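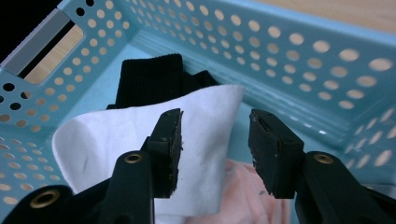
Laundry room: new hours and a few requests

Dear neighbors,

From the first week of July the laundry room in the Fustanik building will be open until ten in the evening, one hour later than now. Many of you have asked for this, especially those who come home from work after seven and find all the machines taken. The morning opening stays the same, at six thirty.

The later hour is a trial. The bedrooms of two apartments are directly above the dryers, and the families who live there have kindly agreed to try it for the summer. Please start your last wash before nine, so that the dryer can also finish in time. If you see that your cycle will go past ten, stop it and come back in the morning. The door locks by itself at ten fifteen and it cannot be opened from the outside after that, also not with the old keys.

The booking sheet

We continue with the paper sheet on the door. I know that some of you would prefer to book by telephone, and Tomás Fahy has offered to look at different programs for this, but for the moment paper works for everybody, including our older residents. Please write your apartment number and not only your first name. We have three Annas in the house, and last month two of them came down at the same time with full bags, each one sure that the slot was hers.

If you do not arrive in the first 15 minutes of your slot, another person may use it. If you know already in the morning that you will not come, please cross out your name. It takes one moment and it makes somebody happy.

Things left behind

The shelf beside the sink is again full. There are single socks, one child's swimsuit with a pattern of lemons, a good gray wool sweater, and several pillowcases which have been there since winter. On Friday I will move everything to a box in the entrance hall, where it will stay until the end of July. What remains after that goes to the clothing collection at the church. The sweater is of very nice quality, so please look if it is yours.

A basket that stays in the room overnight should have your apartment number on it. A piece of tape is enough. Baskets should also not stand on top of the dryers, as the air must be able to move there.

Detergent and the white film

Some of you have written to me about a white film on dark clothes. I asked Aisling Doherty, who worked for many years in a hotel laundry, and she came down with me to look at the machines. Her opinion is that we use too much powder. Our water is soft, and the machines use less water than the ones we had before, so the powder does not rinse away completely. She recommends half of what the package says for a normal load. For dark clothes she prefers liquid. I have tried it for three weeks with my own black trousers and the film is gone.

She also asked me to remind you to leave the machine door a little open when you finish, and to pull out the soap drawer now and then and wash it under the tap. When we took out the drawer of the machine by the window, it had a thick layer of old softener, and the smell was not pleasant.

Cost

The price for one wash does not change this year. The dryers become slightly more expensive in the fall, and the exact amount will be in the next newsletter. At the last house meeting we agreed to put 200 dollars from the common fund toward a folding table, and Eskil Strand will build it himself, so we pay only for the materials. It will stand along the wall where the old ironing board is now. Does anybody want the ironing board? It is heavy but it works. You can take it for free, if you carry it.

The outdoor lines

The lines in the courtyard are free for all to use and do not need booking. Maeve Cronin has put new rope on the two nearest to the bicycle shed. Please bring your clothespins inside with you, they become gray and break quickly in the rain. Sheets dry in one afternoon when there is wind, and they smell much better than from the dryer.

Questions and complaints can go in my mailbox, second row on the left.

With friendly greetings,
Mio Kikuchi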